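Comparison of a Rod Tool and a Two-Finger Gripper for Pushing Small Objects
Ottavio Palumbo and Lucyna Kalinowski
Clivthorpe, 2023-07-29

3. Test set-up

Both tools were tried on the same arm and the same wooden board. The rod is a plain cylinder with a rounded tip and has no moving parts. The two-finger gripper was kept closed throughout, so that it also acted as a pusher. We used toy shape blocks because they are cheap and the outlines differ enough to make pushing awkward. The controller was Giltalen, with the speed limit left at the value set in June.

A run began with the blocks placed by hand. The operator then had to separate one named block from the others without lifting the tool more than twice. We did 24 runs with each tool.

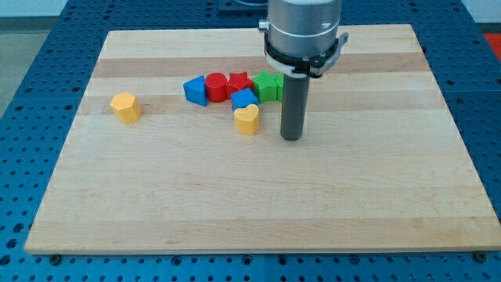
Figure 4. Rod tool at the board, with most of the blocks grouped together and a yellow hexagon apart on the left.

3.1 Results

The rod completed 7 more runs than the gripper. Most of the difference came from tight groups, where the closed fingers were too wide to get between two blocks and moved both. Star shapes were the hardest for either tool. The rod tended to catch between two points and turn the block on the spot.

The gripper did better on long straight pushes. With the rod, a block pushed off centre rotated and slid away to one side, and the operator had to go round and start again.

Changing tools took about 7 minutes, including checking the tip height. We got the height wrong once and had to repeat four rod runs. Those repeats are the ones counted in Table 2.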